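Where our spare parts wait: speaker notes

Slide 1. Good afternoon and thank you for staying after lunch. 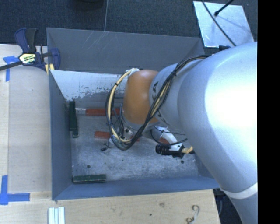
I work in purchasing at Killix, and my subject is small stock. By small stock I mean the bolts, seals and fuses that cost almost nothing and still can stop a whole shift.

Slide 2. Start with the question: who in this room knows how many days they wait for a seal? Give them time. Do not answer for them.

Slide 3. Our first count in August. We had 1,000 part numbers in the system, and 53 of them had no shelf place at all. People kept these in drawers. I was also keeping two in my own drawer, so please say this with a smile.

Slide 4. The two suppliers. Skeltau delivers every morning but only full boxes. Aksoy sells single pieces, and the order must be in before 2 p.m. Explain slowly, the audience always mixes them.

Slide 5. What we changed. Each part has now one place and one card. When the last bag is opened, the card goes to the red tray — this is the whole method. We tried the Cliltine software before and it was good, but people on the night shift did not log in.

Slide 6. What is still difficult. Old parts with two numbers. Returns without paper. Also the card gets lost in pockets, and for this I have no solution yet. Ask if somebody has one.

If time is short, skip slide 6 and go to questions. The template for the cards is on the last slide, leave it on the screen until people have copied the address.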